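I'd been trying to get hold of the press officer from the Halik talks for most of the summer, and when she finally said yes it was on one condition: no names. Fine by me! So she's just "the press officer" in this piece, and the coffee was on me.

If you missed it (and plenty of people did), the talks in June brought 6 governments to Stometmont to argue over fishing rights in the Halik strait. They were meant to last two days. They lasted five, and the closing statement came out so late that half the reporters had already flown home.

"We had a draft on the first morning," she told me, stirring her coffee way longer than it needed. "A nice draft. I was proud of it. By lunch there were brackets around almost every verb."

I asked which verb caused the most trouble. She didn't even stop to think.

"'Recognize.' Two delegations wouldn't sit in the same room with it. We tried 'note,' we tried 'acknowledge,' and at one point somebody suggested 'be mindful of,' and I went outside for a walk."

What she really wanted to talk about, though, was the poem. You may remember that the opening speech quoted a few lines from an old Halik fishing song, and that the next speaker quoted the same song right back, only a different verse – the one about the neighbor who moves the nets at night. I was in the press room for that and you could hear people typing faster.

"It wasn't planned," she said. "I'd love to tell you it was. Both teams had gone looking for something local and warm, and there's only one song everybody knows."

Did it do any harm? 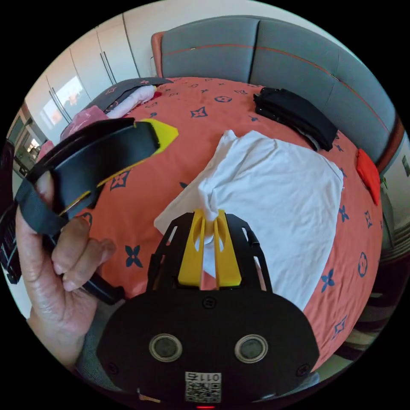
*A left hand on the black handle, next to a yellow-tipped arm.*

"No, I think it helped," she said. "People laughed, a little nervously, and then over dinner they were singing it. Badly. You can't be quite so stiff with a person after that." She did admit that the second speaker's office called her at 10 that night to ask whether the verse could be left out of the transcript. It couldn't, and it's still there if you want to look it up.

We got onto the Jayawardena formula after that, the plan for sharing out the catch by season. I told her I'd read it twice and still couldn't explain it to my sister. She laughed and said I was in good company. Her own short version is that everyone fishes less in spring and complains equally in the fall. The delegations signed up to test it, with a review at the next round in Venari, and she won't be drawn on whether it'll survive that long.

"Ask me when they've had one bad season," she said. "Good seasons don't prove much."

So will she be in Venari? She made a face. Her contract is up before then, and she's been offered something quieter, in a city with no coast. She hasn't said yes. But she'd already looked up the train times, she told me, and she asked whether I knew anyone there who rented out rooms.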